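July, evening

Got to the workshop just after four. Kamran had left the key in the usual tin and the heating on, in July, so the first job was opening both doors.

Spent the first hour on the left wrist. It had been dropping a few millimetres whenever the forearm went past level, and I had blamed the motor for a week. The motor is fine. One of the screws holding the joint had backed out by a turn and a half. Thread lock on, left it to set, made tea. I should have checked that before I wrote to Pletivard asking for a replacement, and I will have to write again and tell them not to bother.

After that I put the task board back on the table and ran the arms out over it to see where the hands end up. The home position is stored as 1589 on the left shoulder and 703 on the right, and both came back to those numbers after the restart, so the encoders are holding. The left hand is still set too flat for the pulley. I would like it tilted a bit before it tries to close. The right hand curls well, and I am leaving it alone.
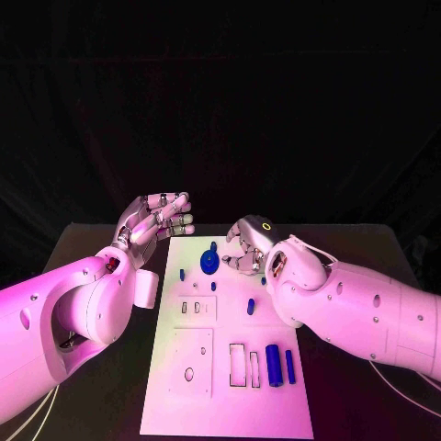
Elaheh thought we should forget the gear until the pegs work every time, and said she would start with the thick cylinder anyway, as the fingers have more to hold on to and a bad grip shows up straight away. I argued for a while and then gave in. She is probably right about the pegs. I still want the gear done by the end of the month.

Changed the grip speed to 27, down from 100. It looks painfully slow but the fingers no longer twitch at the end of the move. Saved it as a new profile – the old one is still there under Prelley if anyone wants it back.

The cables need doing properly. I want clips along the table edge and a longer lead on the right side. Abbas has a bag of clips at home and says he will bring them, as he said last time.

Ran out of time for the cylinders. Wrote the new settings in the workshop book, switched the arms off at the wall and was home by nine. Tomorrow: second coat of thread lock, message to Pletivard, tilt on the left hand, then the thick cylinder first as agreed.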